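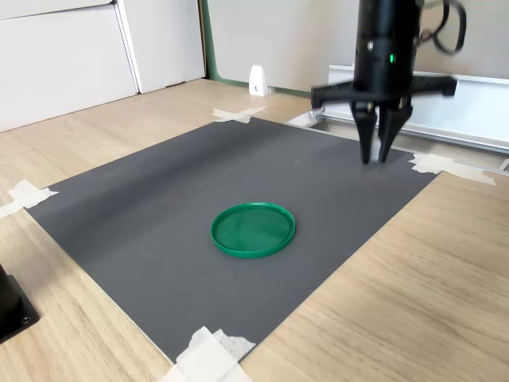

Call for participants: household trial of reusable food containers

Novham Materials Testing is recruiting households for a home-use trial of lidded food storage containers. The trial looks at how lids, seals and container walls change over repeated filling, chilling, reheating and washing under ordinary domestic conditions. Laboratory ageing has been completed on the same range. The home trial provides the comparison data.

Places are available for 100 households within reach of the Dadmont collection point. Recruitment closes at the end of May, or when all places have been allocated.

What is being tested

The containers belong to the Nilus range and are supplied in three capacities. Each household receives one set, assigned at random from two groups. The groups differ in the grade of polymer used for the lid. Participants are not told which group they are in, and staff at the collection point do not hold this information either.

The measurements of interest are lid flatness, rim diameter, seal compression, surface staining and retained odour. All are taken at our premises. Participants are not asked to measure anything at home.

What taking part involves

The trial runs for 12 weeks. During that period you will be asked to:

Use each container at least twice a week for food you would normally store.
Wash the containers by the method stated on your household card (hand or dishwasher) and by no other method.
Record each use in the paper log or the online form. An entry takes under a minute.
Return the full set to the collection point at the midpoint of the trial and again at the end. Sets returned at the midpoint are measured and handed back the next working day.
Complete a short questionnaire on ease of opening, closing and cleaning.

Containers may be used in the refrigerator, the freezer and the microwave. Lids must be removed before microwaving. Containers must not be used in a conventional oven, on a hob or under a grill, and they must not be used for anything other than food. A set which has held paint, detergent or similar has to be withdrawn and cannot be replaced.

If a lid cracks, warps or no longer closes, stop using it, note the date in the log and keep it. Damaged parts are part of the results and should come back with the rest of the set – please do not attempt a repair.
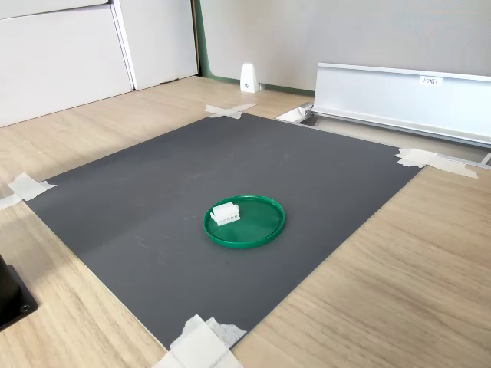

Work surface with mat taped at the corners.

Who can apply

Applicants must be aged 18 or over and must be the person who does most of the food storage and washing up in the household. Households of any size may apply. We are particularly short of single-person households and of households without a dishwasher.

You cannot take part if anyone in the household:

works for a manufacturer or retailer of kitchenware;
has taken part in another Novham storage trial in the past 11 months;
has a known allergy or sensitivity to silicone.

You should not expect to be away from home for more than two consecutive weeks during the trial. Shorter absences are acceptable and should be entered in the log as non-use.

Payment

Participants who complete the trial receive a single payment, made by bank transfer after the final return. The amount is stated in the information sheet. Those who complete the first half and then withdraw receive half of it. Travel to the collection point is refunded at the standard public transport fare, and receipts are needed. The containers are not returned after final measurement, as several of the tests are destructive.

Data

We hold your name, contact details, household size and washing method, together with your log entries. Log entries are stored under a set number and kept apart from contact details. Contact details are deleted once payment has cleared. Results are reported by group and no household is identified. Recipes or descriptions of meals are not required – a food type from the list on the back of the log is sufficient.

You may withdraw at any time without giving a reason. Sets should still be returned, used or unused.

How to apply

Complete the screening form on the Tang participant portal, quoting "Dadmont containers". The form asks about household size, appliances and typical storage habits. Paper copies can be requested from the collection point between 9 am and 4 pm.

Applicants who meet the criteria will be sent the information sheet and a consent form. A place is confirmed only when the signed consent form has been received. Applicants who are not selected will be kept on a reserve list until the midpoint of the trial, unless they ask to be removed.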